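Prativthorpe Walking Club: Minutes of the May Get-Together

Present: Innes Haldane, Ha-neul Ban, the usual Saturday crowd and me with the pen. Apologies from the Gunn family.

We started at 7.30 with the kettle on. Last month's minutes went through once I'd fixed the spelling of Larus Track (sorry, Innes!).

1. Money
Balance is $3,873. We agreed to put $200 of it toward loaner daypacks for the juniors' overnight to Nekia, and Ha-neul will get a second quote from the shop before we hand anything over.

2. The loaner pack
This took up most of the night, and I don't mind a bit, I love talking bags. We went over the navy one first. I'm very taken with the butterfly wallpaper, by the way, and I'd have it in my hallway tomorrow. Innes likes the colour of the bag because it'll hide the mud.

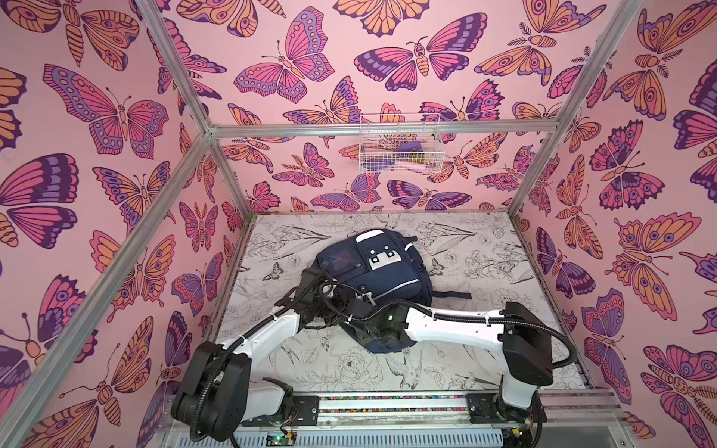

Item 2: the navy backpack, with the wire basket on the back rail.

Ha-neul wanted a reflective strip on whatever we buy, for the walk back along the road at dusk, and this one has it right across the front pocket. That big zippered pocket got a yes from everybody. I put in a word for the see-through pocket up top (mine would be full of snacks by the first gate). Innes would rather have a chest clip too and will ask whether one can be added.
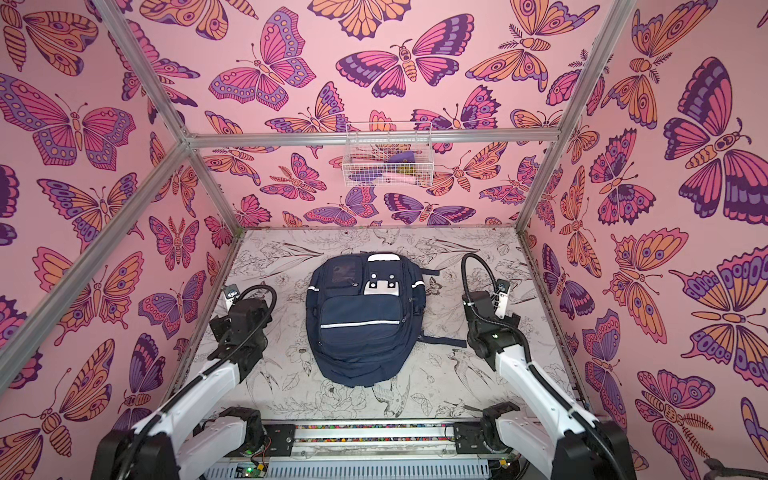

Navy pack laid flat, front pocket and reflective strip facing up.

Agreed: we go with this style if the quote holds. Names to be written on tape inside, please, no texta on the outside!

3. Clubroom walls
While we were on wallpaper, I moved that we do something about our beige. Ha-neul is keen on moths and butterflies, big ones, the orange especially. Innes said he could live with orange but wasn't sure about that much pink. We went back and forth on it until the biscuits were gone. I'm to get prices for one wall only, and we'll vote next time.

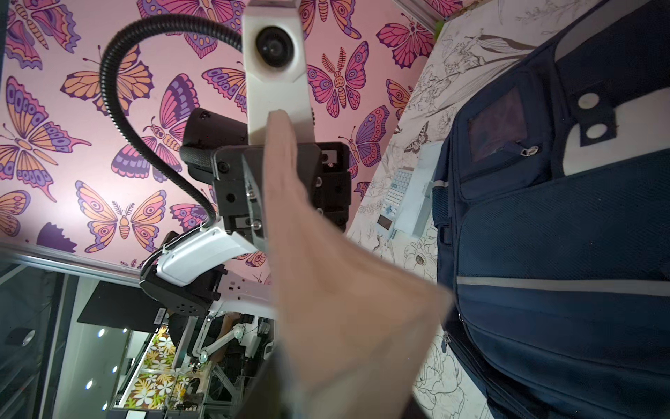 Item 3: the butterfly and moth pattern, orange ones at left.

4. Other bits
Juniors' forms are due back by the 19th. Ha-neul has the spare gate key. Innes is bringing the slice next month, and I'm holding him to it.

Finished up at 9.10.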